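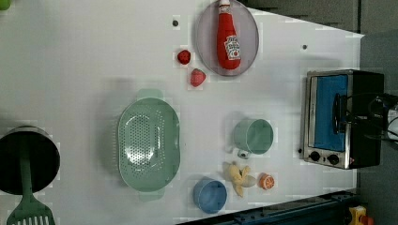 Workshop > Home Builds > Robot Arms > Tips for the practice table

Filed under: Kitchen & Bench Tips, Robotics for Beginners

I have built a table arm over the winter, together with two other members of our shared workshop in Danbridge. It is a small arm with a gripper, and we want it to put away kitchen things. We made many mistakes with the table before we made any with the arm, so I write down the tips that I would have liked to read in November, when we started.

Choose the table first

Take a table with a white top if you can get one. Our first was a pine door on trestles, and the grain of the wood confused the camera very often. On a white top the red and green things stand out well, and you see at once where a crumb or a screw has been left. A matt finish is better than a shiny one. If yours is shiny, move the lamp to the side before you buy anything.

Old screw holes do not matter for the arm, but fill them if they are deeper than a coin. A small toy can catch its edge in them.

Toy food is good food

Begin with toys. A plastic strawberry can be squeezed many hundred times and it stays a strawberry. The real ones lasted for one evening with us, and Teresa Loureiro had to wash the gripper fingers with a toothbrush.

Mix the shapes. A ketchup bottle lying down is long and wants to roll. A half orange is stable on its cut side and also on its back, but the grip is different each time. A peeled banana with its skin open is the most difficult thing we own, and I recommend to leave it for the second month. Strawberries are small, so they show you quickly if the fingers close in the middle or a little to one side.

Things with handles

A mug is a good teacher. Put it down with the handle in a new direction every time, otherwise you will only teach the arm one mug in one position. With a colander we had more luck from the tab handles than from the rim. The rim bends a little and then springs back, and this throws the colander further than you expect.

Bowls and cups in pale colours are hard to find on a white top. If the camera misses them, stick a ring of coloured tape around the rim. Plates are still harder. Ours we do not lift at all for now, we only put things on it.

The toaster oven

For the door exercise we use a small toaster oven. Please cut the plug off or lock it away before the arm comes near. An arm that turns a knob by accident does not know that it has turned a knob.

Fix the oven to the table. Rubber feet were not enough, and ours walked 17 mm in one afternoon of pulling. Two strips of strong double-sided tape held it afterwards. Keep the door handle within easy reach of the arm, because at full stretch the gripper has little strength and the joints begin to complain.

Cables

Leave a loop of cable at the wrist. With us the cable was tight in one position only, and we found that position on the first evening. Now I turn every joint slowly by hand to both ends, with the power off, and I look at the cable the whole time. Tie it with soft hook-and-loop strips. Plastic cable ties cut into the sleeve after some weeks.

The gripper fingers are covered with pieces from a kitchen glove – the inside of the glove turned outwards, as it grips better. Change them when they become shiny.

Keep the edge clear

Things fall. We lay an old blanket on the floor next to the table on the side where the arm throws most. Put the flat utensils, such as a slotted spatula, across a pot and not directly on the table top. The fingers can then go under the handle. A spatula lying flat cost us 52 attempts before we had this idea.

Count your attempts on paper

I keep a school notebook with one line per attempt: what object, where it stood, did it hold. In the first notebook there are more than 500 lines. It is boring to write, but it was from the notebook that we saw the mug failing always when it stood near the oven. The door was reflecting the lamp.

What we bought and what we would not buy again

The controller is a Clukerex board, second hand, and it does its work. The gripper motor is from Caldeira and becomes quite warm, so we give it a pause of ten minutes in the hour. The clamps from Sarham I would not take again – they are strong, but they leave a mark in the table edge. A thin piece of cork below the clamp helps.

Cleaning

Wipe the table with a damp cloth before each session. Wash the toys in lukewarm water with a drop of dish soap and dry them completely, also inside the bottle cap. For the fingers take only a dry cloth.

Last changed 3/5/23, the part about clamps is new.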